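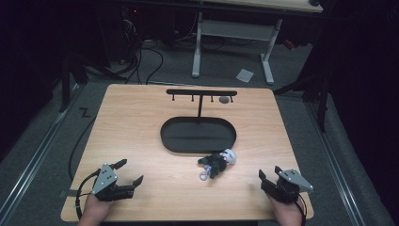 According to one respondent at Clilo, the guest performer should never have been announced before the food booths were, as people then "came for the song and left before supper." The remark was made in reply to an open question on the September festival. It describes in plain terms the matter treated in this section, namely how the timing of a guest appearance affects the rest of a festival day.

Figure 2. Light wooden tabletop with a black stand, a black oval tray and a small plush toy.

4.2 Guest appearances and the festival day

Three parks supplied schedules for the study: Clilo, Herath and Pakus. All three hold a food festival in the fall, and all three book outside performers for part of it. The parks differ in how they use them. Clilo places its guests on the main stage in the late afternoon. Herath prefers short sets at noon, repeated later in the day on a smaller stage near the lake. Pakus has no fixed stage and moves its guests between the food courts, with the order printed on the park map each morning.

In total, 78 appearances were listed in the schedules. Of these, 18 were changed after the printed program had gone to visitors. Most of the changes were to the hour of the performance and not to the performer. Park staff tended to regard such changes as minor. Visitors did not share this view, and comments about a moved start time were often sharper than comments about price or food. Several families had planned the whole visit around one set, including the time at which they bought their meals.

The Clilo respondent's complaint deserves some attention for this reason. Under the Clilo schedule, a visitor who arrived for the afternoon set had to choose between holding a place near the stage and standing in line at a booth. Many held their place. When the set ended, the lines at the booths grew quickly, and part of the crowd went to the exits. Booth managers reported that they had food ready at the wrong hour. At Herath, where the noon set could be seen again later, the lines were more even, although the second set drew a thinner crowd than the park had hoped.

It would be too simple to conclude that a repeated set is always better. Performers charge more for it, and the Sturesberg survey, on which our questionnaire was based, found that visitors place a high value on the sense that a show happens once. Our own answers support that finding in part. Visitors who came without children were more willing to wait for a single long show. Those with young children asked for short shows, shade and a clear start time, and they seldom named a performer at all.

Character greetings raise a related question. At two of the three parks, a greeting with costumed characters was held close to the stage just before the guest appeared. The purpose was to keep families in the area. At Pakus the effect was the opposite of what had been planned – the greeting line blocked the path to the seats, and it was moved to the main gate for the second half of the festival. We were not able to obtain line counts from before the move and therefore make no claim as to its success.

One limit of the data should be stated. The schedules show when an appearance was meant to begin, but only Herath kept a record of when it did begin. Delays at the other parks are known only from visitor comments, and these are likely to favor the worst cases. The treatment of late starts in Section 4.3 is for that reason confined to Herath.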